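How to Clean and Freshen Up a Secondhand Play Kitchen

Posted 08/07/2023 by Rosalinda Fajardo

Used play kitchens are easy to find, and most need only an afternoon of work. You will need dish soap, two microfiber cloths, an old toothbrush, a screwdriver and a melamine sponge.

Step 1. Take out the loose parts
Remove any pans, play food and sink inserts that lift out. Check for batteries in the burners and take them out before any water goes near them.

Step 2. Wash the surfaces
Mix a teaspoon of soap into a bowl of warm water. Wring the cloth out well – particleboard swells if water gets into the seams. Work from the top down and finish with the counter. Use the toothbrush along the stovetop rim and at the base of the faucet. Go lightly over printed burners, as a melamine sponge can rub the color off.
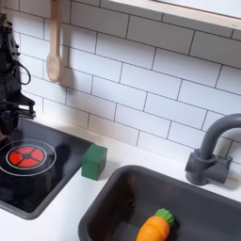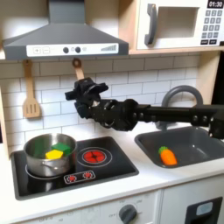

Step 3. Disinfect
Wipe hard plastic with 70 percent rubbing alcohol on a cloth. Test a hidden spot first. Let everything air dry with the doors open.

Step 4. Tighten the hardware
Go over every hinge and knob by hand. If a screw spins in its hole, pack the hole with a toothpick and wood glue, and leave it overnight.

Step 5. Touch up the paint
Sand chips with 80 grit only if the edges are rough, then move to something finer. Two thin coats of water-based enamel will cover most marks. Let the paint cure fully before putting the kitchen back in use.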